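**Grasp monitor** (also called a grasp checker, or just "the monitor" if you hang around me long enough) is the part of a robot's software that keeps asking one question: do we have the thing or don't we? It sits between the planner, which decides what to do next, and the controller, which moves the joints. I've been writing and rewriting one for a good while now as part of Zirkis, our little pick-and-place stack, so this entry leans heavily on that one. Other people build theirs differently, and I've tried to say where.

## Where it fits

Most pick-and-place software is a chain. Perception finds the object and guesses its position. The planner picks a target and an order. The controller drives the arm there and closes the gripper. If every link worked every time you wouldn't need a monitor at all, and plenty of demos get by without one!

The trouble starts when the fingers close on air and the planner happily goes on to the "carry" step. You get an arm that travels all the way to the drop spot, opens up, goes home and reports success. My first version did this for an entire afternoon before Ingeborg Wunderlich walked past and asked why the count in the log kept going up while the cubes stayed put.

## What it looks at

There are three common sources, and Zirkis uses all of them, with different amounts of trust.

**Finger width.** When you tell a gripper to close and it stops early, something is in the way. This is the cheapest check going and I'd put it in first on any project. Its weak spot is soft padding, which squashes, so the width you read depends on how hard you're squeezing. We keep a small table of expected widths per object and allow some slack on either side.

**Motor effort.** Effort climbs when the fingers meet resistance. It's noisy, though, and it also climbs when the gripper hits its own end stop, so on its own it'll fool you.

**A close-up camera view.** A camera that looks out past the fingers can tell you plainly whether there's a patch of the right color between them. This was Yiran Xue's idea and I resisted it for months (I thought it was overkill for blocks). I was wrong. It catches the half-grasps that the other two miss, where a corner is pinched and the cube is about to swing loose.

## The cube task

The standard exercise for this kind of code is colored cubes and a marked outline on a table. You pick a cube, put it inside the outline, and then do it again with a different color or a different order. It sounds like a toy, and it is, but nearly every bug I care about shows up in it sooner or later. Cubes have flat faces, so you know what a good grasp ought to look like, and bright colors let you get going with a very simple detector. The outline gives the planner a goal that's easy to check too, once you've agreed on what "inside" means. We went back and forth on that one for a while. Zirkis wants the whole footprint inside the inner edge of the line, and a cube sitting on the line counts as a miss.

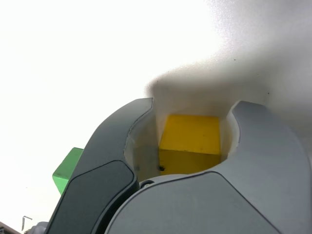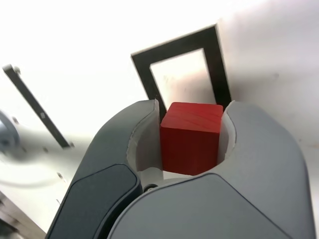
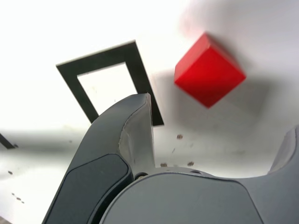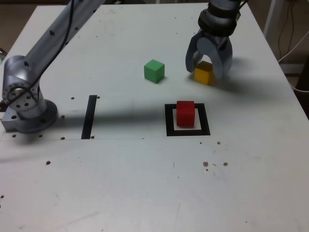 ## States

Under the hood the monitor is a small state machine. Ours has five states:

- `open`: fingers apart, nothing expected
- `closing`: command sent, no verdict yet
- `held`: the checks agree that something is in there
- `doubtful`: the checks disagree
- `lost`: we had it and now we don't

`doubtful` is the one I'd fight for. Early on we only had held and not held, and the thing flickered between them like a bad light bulb. Matěj Sýkora suggested a waiting state where the arm simply slows down until the readings settle, and the flicker went away the same day. Some stacks use a probability instead of named states, and I can see the appeal, but I like being able to read a log with my eyes.

The move from `closing` to anything else waits at least 600 milliseconds. I tried going shorter and got lots of false `lost` calls, mostly from readings taken while the fingers were still moving. If your gripper is faster than ours, you can probably go lower.

## Color checks and their headaches

Color thresholds are easy to write and a pain to keep working. A bright tabletop washes out part of the view, and the gripper throws its own shadow right where you're trying to look. The same face of the same cube can come out as two different colors depending on which way it's turned. Yellow is the worst of the lot for me, as the shaded side drifts toward olive and the detector starts arguing that it might be green.

What helped:

1. Compare hue and mostly ignore brightness.
2. Look only at a fixed patch between the fingertips.
3. Skip frames while the arm is moving fast, when edges smear.
4. Throw out tiny blobs, so specks on the table don't get a vote.

Kiri Rewi relabeled 1128 close-up frames by hand so we could test these one at a time (thank you, Kiri, I still owe you lunch). The fixed patch made the biggest difference by a mile. We did try a small trained classifier as well, and it worked fine, but it was harder to fix when it got something wrong, so it's switched off by default.

## Recovery

Detecting a failed grasp is only useful if the planner does something with it. In Zirkis, `lost` sends the arm straight up a little way and asks perception for a fresh look at the table. It never reuses the old position, as a dropped cube tends to end up turned and shifted. After a second failed try on the same cube the planner moves it to the back of the queue and works on another one.

With two arms you need one more rule. An arm that wants a fresh look has to wait until the other one is out of the camera's way, and that wait needs a timeout. Efren Salazar found a lovely deadlock where each arm was politely waiting for the other to leave, and they'd have stood there all night. The timeout is 3000 milliseconds now, and one arm always gets to go first.

## Logging

Write down every state change with all three raw readings next to it. I can't say this strongly enough! Our longest log from April has 2682 changes in it, and I still go back to it whenever I touch the thresholds. The replay tool feeds a saved log through the monitor without any hardware, so a change can be tried at my desk in a minute or two.

## See also

- Slip detection
- Finite state machines
- Visual servoing
- Task planning with retries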